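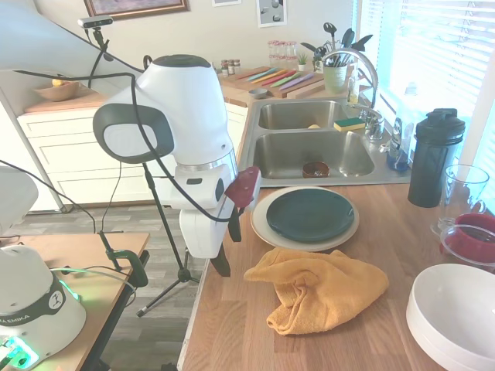

December 15, 2018

Kitchen bench, layout notes

Carrying on from the June entry. The question then was whether the back counter could hold everything used for prep and washing up without anything having to be fetched from the drawers. The answer in June was no. The layout has changed enough to go through it again.

Zones, left to right: fruit bowl, cutting board and knives, utensils, sink, spray bottle. This order follows the work. Food gets picked up on the left, cut in the middle, and the leftovers and dirty tools travel right toward the water. In June the board was to the right of the sink and every trip crossed over the basins. Drips on the countertop were the main complaint, and the wood near the faucet had started to go gray. Sanded and oiled in the meantime with the Ellier oil, two coats. The finish is even except for one patch near the back of the sink cutout, where the first coat was put on too thick and stayed tacky for 4 days. Do not apply a third coat there. Let it wear.

Knives. The colored set stays on the cutting board. Colors in use: pink, yellow, green, orange, purple. A color code was proposed in June (one color per food type) and written on a card, and the card was ignored. I have stopped trying to enforce it. The colors are still useful for a different purpose: when a note says "green knife" everyone picks up the same one. Keep using color names in the notes and drop the blade names, which were used inconsistently. Two earlier entries call the same knife "paring" and "small utility."

Edges were checked on newsprint this morning. Pink and orange cut cleanly. Yellow snags near the tip. Purple is dull over the front third and should be done next. Sharpening the set takes 12 minutes with the pull-through, including wiping down. The pull-through lives in the second drawer with the peeler and gets put back there.

Storage on the board is a compromise. The board cannot be used for cutting until the knives are moved off it, and then they need somewhere to go. Options considered:

Magnetic strip on the wall. Rejected for now. The wall there would need drilling and the lease on this room is clear about holes. The framed pictures went up on existing hooks.

Block. Takes up the depth currently used by the jars.

Drawer insert. Tried the Weleck one in June. The handles on this set are thicker than the slots and the drawer would not close over them. Returned.

Leave as is and use a second board for cutting. This is what people do already, with the thin plastic board from the lower cabinet. Making it official costs nothing. Adopted.

The small gray dish at the front of the board is for trimmings and the odd garlic skin. It gets full quickly. A larger one would push the knives back into the glass jars, so the dish stays and is emptied more often.

Jars. The glass jars are behind the board with the row of spice jars. The spices came from Hứa and arrived in paper packets, which were decanted the same day. The labels on the spice jars are handwritten in water-based ink and two have already smeared. Redo with the solvent marker. Put the fill date on the base and the name on the side. Lids should be dry before closing — the last batch of salt caked because the jar was filled straight after rinsing.

Reaching the spices means reaching over the knives. I don't like this. The fix is to bring the spice row forward on the left of the board, but then the fruit bowl has to shift, and the fruit bowl is where it is so that it stays away from splashes. To be tried with tape outlines before anything is moved.

Utensil holder. The green holder is packed and pulling one tool out lifts its neighbors. Black and silver utensils are mixed together. Sorting them by use (turning, stirring, serving) was tried once and lasted 3 days. A better approach is to remove duplicates. Pull anything that has not been used by the next entry and put it in the third drawer with a dated slip. If nobody goes looking for it, it can be given away.

The succulent beside the holder needs very little water. It was being watered every time someone had a glass in hand and the lower leaves had gone soft. Repotted in grit mix. Leave it alone.

Sink. Double basin, stainless. Agreed use is front basin for items waiting to be washed and back basin for rinsing fruit and vegetables. The small brown bowl goes by hand, never in the dishwasher at the other end of the hall. Its glaze has crazed slightly inside the foot ring and it should not be left to soak.

Sponge sits on the divider between the basins, where it drains on both sides. The suction holder from Sistach let go of the steel repeatedly and is now in the trash. Replace the sponge every 13 days, green side worn or not. The green side is too coarse for the countertop and for the glass jars. Use a cloth on both.

Dish soap is next to the faucet. The bottle is clear, so the level can be read without picking it up. Refill at one quarter. The blue-and-white spray bottle stays near the right edge of the sink, away from the food end. Surface cleaner only. Wipe the board with hot water and soap and keep the spray off it.

Light. The window does most of the work during the day. With the blinds down, reflections off the basins are tolerable and the jar labels can still be read from the sink. With the blinds fully up at midday in June, the steel was unpleasant to look at. Re-check once the days get longer.

To do:
Sharpen purple, then touch up the tip of yellow
Relabel spice jars
Tape outlines for the spice row
Thin out the utensil holder
Wipe the drawer fronts under the fruit bowl, especially around the top edges
Buy sponges

Open item: the lower cabinet with the plastic board in it sticks on opening. The hinge screws were tightened and it made no difference. The door may be rubbing on the countertop overhang at the corner. Check with a strip of paper before planing anything.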